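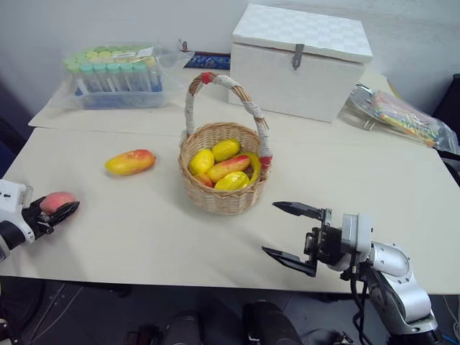
Photo: Bezawit Worku

Glue for a loose handle on a wicker basket?

The arched handle on my small fruit basket has worked out of the rim on one side. The cane is dry and the hole has widened. I tried Pratix wood glue and it let go after 19 days. The load is up to 6 lemons. Is there a better glue, or should I peg it?
Josefina Cisternas

Peg it. Soak the end of the handle in warm water for 47 minutes, push it at least two inches down beside the upright stake, and leave it overnight. Then drill a small hole through handle and border and tap in a sliver of cane. PVA doesn't grip the shiny outer skin of cane, so scrape that off first if you still want glue. Trim the peg flush once dry.
Bezawit Worku

had the same with mine, used tape. still ok
Mamo614

Scraped and pegged as above. No movement so far. The first peg split because I drilled too narrow.
Josefina Cisternas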